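Temia Android App Usage Records: Data Card

Summary

Temia is a collection of usage records for mobile applications and games on Android phones and tablets. It was compiled by the Rirneck office for mobile software studies and is maintained by Safta Nedelcu and Liviu Ilie. The current release covers 2341 applications, each with one record per observed version. The collection is intended for the study of app size, permission requests, update frequency and in-app purchase practice.

Contents of the release

The release consists of three tables and a folder of supporting material.

apps.csv lists one application per row, with the package name, the category assigned by our reviewers, the declared minimum Android version and the first version observed.

versions.csv lists one version per row, with the download size in megabytes, the permissions requested at installation and the permissions requested at first launch. The two permission fields are kept separate and should not be merged before analysis.

purchases.csv lists in-app purchases offered at the time of review. Prices are stored in the currency shown to the reviewer. No conversion has been applied.

The supporting folder holds the category guide and the reviewer handbook.

Categories

Applications are sorted into 33 categories. The categories do not follow those of any app store. Games make up 43 percent of the rows in apps.csv and are divided by style of play. An application that fits more than one category is given the category of its main screen, and the second choice is recorded in the field category_alt.

Collection method

Each application was installed on a phone restored to factory settings, opened, and used for the tasks set out in the reviewer handbook. Reviewers signed in only where the application could not be used otherwise. A second reviewer repeated the work for a sample of 200 applications. Where the two reviews disagreed, both values are kept and the row is marked "disputed" in the status field.

The Manole script, included in the root folder, reads the permission list from each installed package. Versions collected before June were read by hand and carry the value "manual" in the source field.

Known limitations

Applications that require a paid subscription before first use are not included. Tablet layouts were reviewed for a minority of entries, and the field tablet_checked should be consulted before any comparison by device type. Download sizes vary with the device, and the values given apply to the review phones only. The Lotdale subset, which contains keyboard and launcher applications, was reviewed under an earlier handbook and lacks the field first_launch_perms.

Use and citation

The tables may be used for research and teaching. Redistribution of altered tables under the name Temia is not permitted. Publications should name the collection and the release used.

Corrections

Corrections should be sent to the maintainers with the package name, the version number and the field concerned. 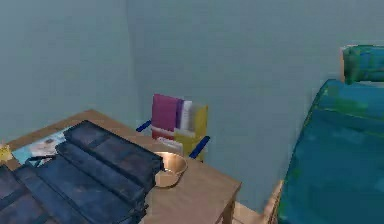

Accepted corrections are entered in the next release and listed in changes.txt under the package name. Rows are not deleted when an application is withdrawn from distribution; the status field is set to "withdrawn" and the earlier values remain in place.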